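Clarkness document manager, three months in

Moved the office over to Clarkness in June after the old shared drive finally gave up. Seven of us using it, all on the mid plan. Quick write-up as I promised one on the Prateck board and keep not doing it.

Setup was fine. Took an afternoon. You point it at a folder, it pulls everything in, you tell it which fields matter (client, job number, date signed, whatever). We had 162 folders, most of them badly named. It kept our names, bad ones included, so do your renaming first. I didn't. Regret.

Search is the reason to buy. Fast, reads inside scanned PDFs, copes with our wonky delivery notes. Handwriting no, forget it.

Bulk upload less good. Limit is 300 files a go and it doesn't warn you, just stops at the limit with a green tick. A green tick! Lost most of a morning to that before I checked the totals against the old drive.

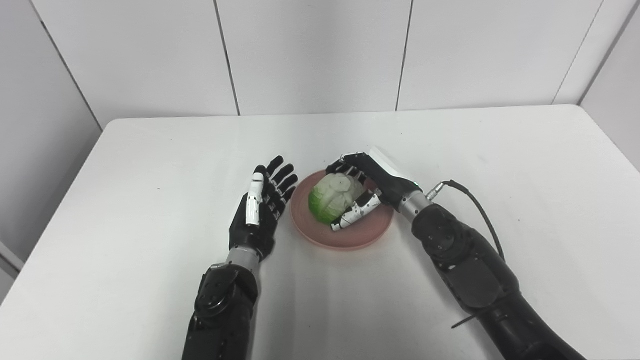 Chie Tsuji disagrees with me on the upload limit, says it can be lifted in the admin panel under Transfers, and that the tick goes amber if you've got the detailed log switched on. She's run it at the Kusstead branch longer than I have. Fair enough, but the log is off by default and I never found the Transfers page till she sent me the link.

Version history. Works, mostly. Every save makes a new version and you can roll back in two clicks. What you can't do is compare two versions side by side, you have to download both and squint. Kaewsai did this properly years ago and was cheaper, though the Kaewsai permissions were a nightmare so swings and roundabouts.

Permissions here are simple. Read, edit, owner. Set per folder and they carry down to everything inside. One catch, moving a file into another folder drops its old permissions without asking.

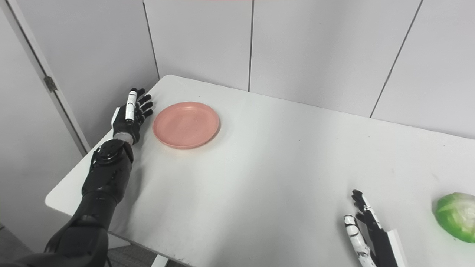
Tagging is where I've ended up spending the time. Tags are free text so people make up their own, and we had three spellings of "invoice" by the second week. You can lock the list, do it on day one. Pictures get tagged same as anything else, and the auto tagger doesn't look at them at all, it only goes by file name. So a picture of a white table with a black robot arm on the left needs "table" and "robot arm" typed in by hand or search will never find it. Tedious if you've got a lot of them. You can paste tags onto a batch but only within teh same folder.

Support answer by email, usually same day. Phone line shuts at 4pm, no use to us.

Would I buy again? Yes, for the search. Knock a bit off for the upload thing and the missing compare. Mobile app I've barely opened so can't say, it logged me out twice and I left it at that. Will add to this if the next update sorts the tags.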